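Notebook, Forstead bench, Monday

Washroom cleaning trial, second week. Raudsepp wants the toilet task ready to show at the Willwood building by August, so most of today went on demonstrations and on sorting out who does what once the arm goes over there.

Count stands at 820 usable demos out of a target of 1000. Lid up is in good shape. Lid down still drops too early in the replay, so I moved it to the top of tomorrow's list. Threw out this morning's first batch because the tracking jumped every time the hand turned toward the tank. Slower wrist turns fixed most of it.

Talked with the night cleaning crew from Foltov over lunch. They do 300 fixtures a week across two buildings. Their main question was hours, and I don't have an answer for them. Raudsepp says no cuts during the trial, and I asked to have that in writing before the crew is asked to record anything for us. They also pointed out that the lid and bowl are the quick part. Floors behind the bowl and restocking take longer, and we have neither one on the plan.

Two of them tried the gripper for an hour. They wipe from the back forward, we had been doing it the other way. Changed our instructions to match theirs -- it is their job and they have better habits. One said her thumb was sore by the end. Need to look at the trigger spring.
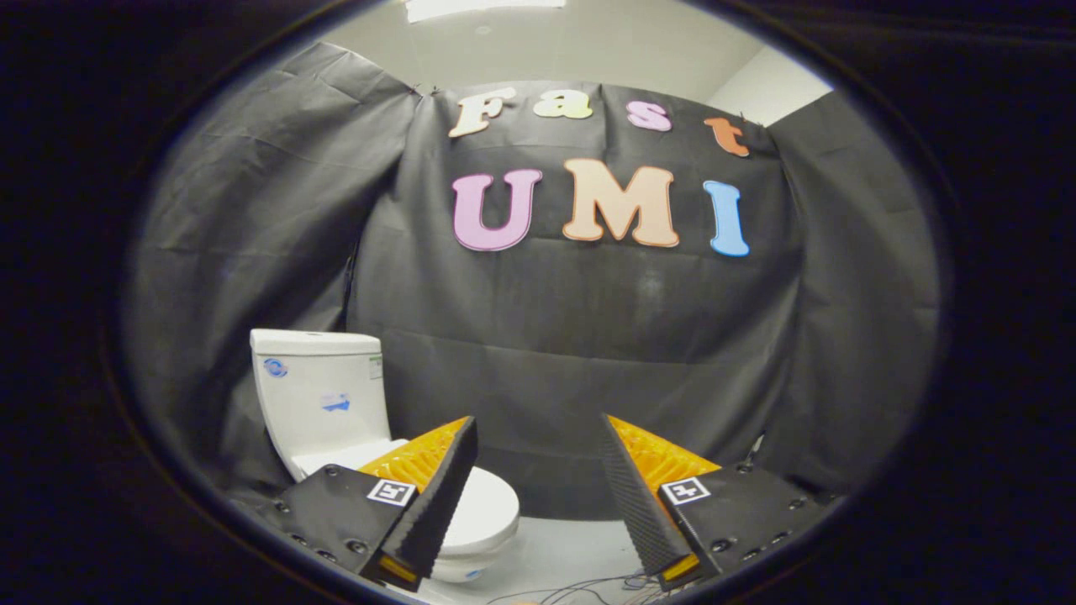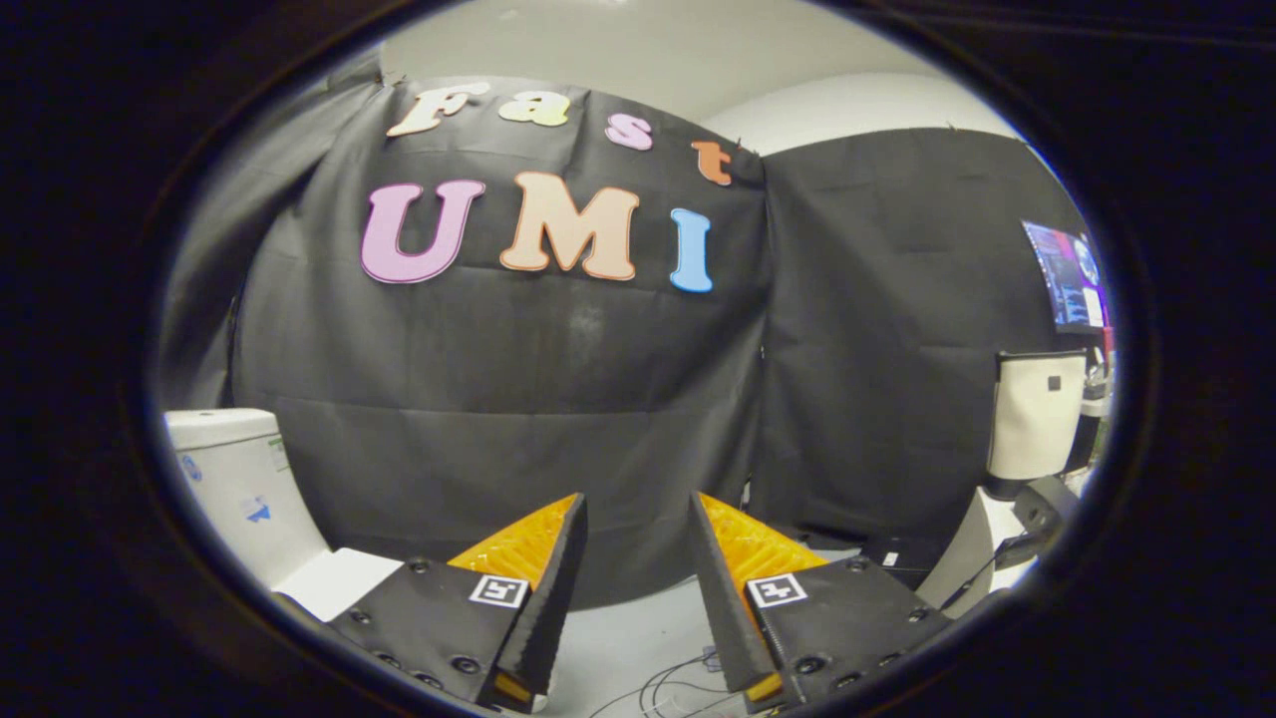 Crew recordings get their own folder from now on, separate from ours, so we can train with and without them and see what their way of working adds. Before the next session, move the cables on the floor in front of the toilet, people will be stepping in there all day. Budget for the crew's recording time is 2000, to be paid as extra hours. Still to do: trigger spring, written note from Raudsepp, ask Willwood which washroom we get.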